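Workshop notebook, April, 15:00

Mini-grid rebuild for Wastport. Deisy got the new charge controller talking to the battery bank on the second go! 2,280 Wh delivered overnight and the lights held all evening.
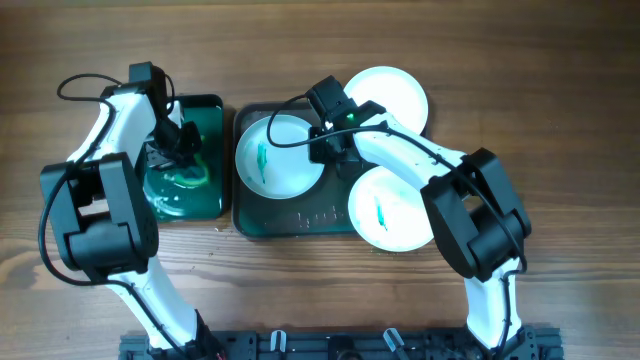 Jairo's load figures are in for all 133 households, and they're lovely to work with – evening peak much flatter than we feared. I want the meter parts sorted the same way before Alcides travels, a small tray like the green one on the wooden table for each feeder.

Still to do: 2 spare fuses per box, ask Younes about the Prandstead inverter. 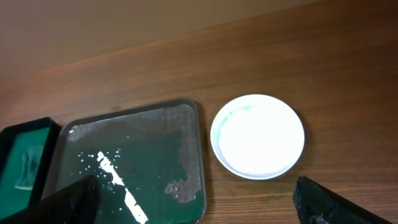
Grey metal tray, green-tinted liquid, on the table.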